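How a Dish Rack Works
Things at Home, part 5
Written by Nest Foulkes

When you wash up, the plates and bowls have to go somewhere afterwards. In many kitchens they go on a dish rack. A dish rack is a stand with gaps in it, so that water can drip off and air can get in.
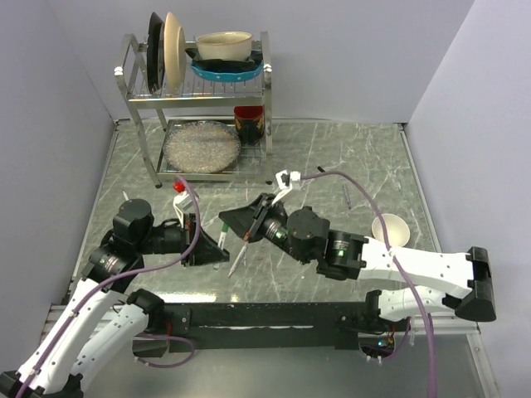
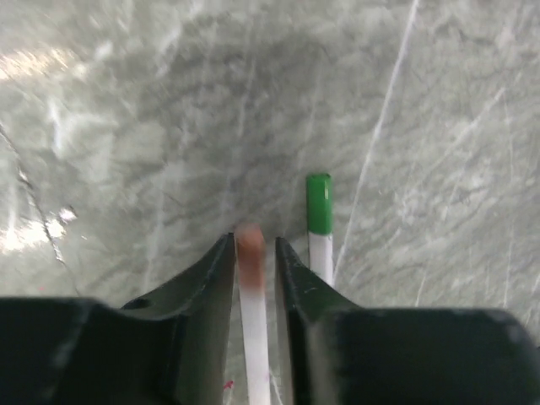 Some racks have one shelf and some have two. A rack with two shelves is called a two-tier rack. "Tier" is another word for a layer, like the layers of a big cake. Two tiers hold more things but take up no more space on the worktop.

Why are there slots?

Slots hold plates on their edges. If you stand a plate up, water runs down both sides and drips off the bottom. If you lay it flat, a little puddle can stay in the middle. A flat plate will still dry in the end, but it takes longer.

Standing plates also leave room between them. Air moves through the space and carries the water away as a gas called water vapour. You cannot see it go. This is called evaporation, and it is the same thing that happens to a puddle in the playground.

Why is it often made of steel?

Ordinary iron goes rusty when it is left wet. Rust is the flaky orange stuff you find on old gates. Stainless steel has a metal called chromium mixed into it. The chromium makes a very thin skin on the outside, far too thin to see, and this keeps the rust away. Some racks are made of wood or plastic instead.

What about bowls and cups?

Bowls and cups are best turned upside down. A bowl left the right way up will hold water like a pond. Put heavy things on first and do not pile them too high. A pile of bowls looks tidy, but the air cannot reach the ones underneath and they stay damp.

Long thin things, such as chopsticks and straws, roll about and fall through the wires. Stand them in a cup or a pot with holes in the bottom.

Where do plates come from?

Many plates and bowls begin as clay. The clay is shaped, left to dry and baked in a very hot oven called a kiln. Then a runny coating called glaze is put on and the pot is baked again. The glaze melts and turns to a kind of glass. Ottmar Lenz, who makes bowls at the Craddock pottery, fires his at about 1200 degrees. A cake is baked at 180.

Glaze is the reason a plate wipes clean. Clay with no glaze soaks up water, and it can soak up gravy too.

Try it yourself

You need 2 plastic plates the same size and a rack. Dip both plates in water. Stand one in a slot and lay the other flat on the worktop. Look at them every ten minutes and write down which one dries first. Try it again in November, when the kitchen is colder, and see if your answer changes.

Words to know

Tier - a layer or level
Evaporation - when a liquid turns into a gas
Glaze - the glassy coat on a pot
Kiln - an oven for baking clay

Page last changed 2024-04-23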